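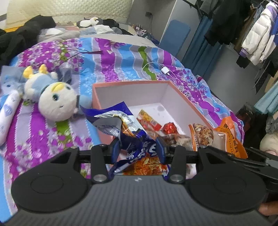
Reading time: 2 minutes

Why are snack bags shiny inside?

Many snack bags are made of thin plastic with an even thinner coat of metal on the inside. The metal is usually aluminum.

Chips go stale when damp air gets in. They soak up the water and turn soft. Oxygen and light can also make the oil in them taste bad. The metal coat helps keep all of these out.

Before a bag is sealed, the factory often fills it with a gas called nitrogen. Most of the air you breathe is nitrogen too. It also cushions the chips on the way to the store.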